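A visit to Trusus, Clernville
26th February

The tour starts in the parking lot, where you are handed a visor, a lanyard and a waiver. The waiver is longer than the tour. By the time our group had signed, the coffee was gone, and we went in sober and slightly resentful.

Trusus takes in retired office computers and sorts the parts for resale. Processors and memory get placed in gray trays, and the trays go on to testing. Until last July all of that was done by hand, 200 trays a shift, at a row of benches the staff still call Roltholm, after the company that sold them the world's worst stools. The stools are still there. I tried one.

Huw Kemeys, who walked us around, spent 3 years on those benches. His job now is to look after the robot cell that handles trays, and he talks about it the way people talk about a gifted nephew. It is good at the dull middle of the work. It is less good at a part seated crooked in its holder, and then a light comes on and Huw puts down his sandwich.

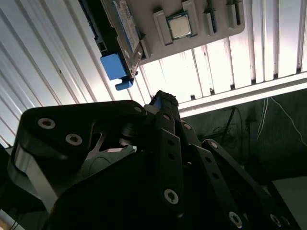 I asked what had changed for everyone else. Wrists, mostly, he said. The bench crew used to trade shifts to rest their hands. Now 2 of them do fault calls and the others have moved to testing, which pays a little better and comes with a chair from this century. Not all of them are happy. One woman told me she misses the talking - you could sort memory and argue about football at the same time, and you can't do that with a screen of test results in front of you.

The Marinescu line next door, still all manual, was on break when we came through. Someone had taped up a sign reading "51 days without a robot." The supervisor said she had been meaning to take it down.

Visors go back in the blue bin by the exit. I got as far as my car in mine.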